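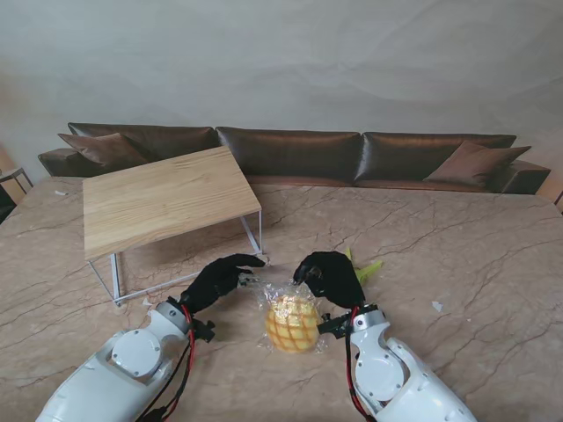 A toy pineapple in clear plastic on a marble table. The toys go on sale Friday at Nisitz in Gronddale.

Nisitz, the gift and toy store on the main street in Gronddale, will start selling a line of small toy fruit on Friday. The pineapple is the first one out, and the store has ordered 2000 of them for the spring.

The toys come from Tuvby, a small company run by Hortensia Cuadros. She started out making play food for preschools and sold it mostly by mail order. Nisitz is the first store in town to carry it.

"People kept asking where they could go and look at one before buying," Cuadros said. "Now I can send them to a store."

Each pineapple is sold wrapped in clear plastic. Cuadros said she tried cardboard boxes last year, but customers wanted to see the toy and the boxes got crushed in the mail. Preschools that order by the case can ask for the toys unwrapped.

The pineapple costs $5. Anyone who buys two on opening day gets $2 off the total, while the first delivery lasts.

Sheyla Pacheco, who manages Nisitz, said the toys will be on the low shelves by the front window, next to the puzzles. The play kitchens that used to be there have been moved to the back of the store.

"We had parents in here in April asking for play fruit and we had nothing to sell them except a tea set," Pacheco said.

A papaya and a mango are planned next. Cuadros said the mango is ready but the papaya has been redrawn and won't be in stores until summer. If the pineapple sells well, the next order will go up to 3000.

Tuvby also sells through Ñahui, a school supply catalog, where the pineapple is already listed. Catalog orders have a separate price and shipping is extra.

Nisitz opens at 10 a.m. on Friday. Parking behind the store is free for customers.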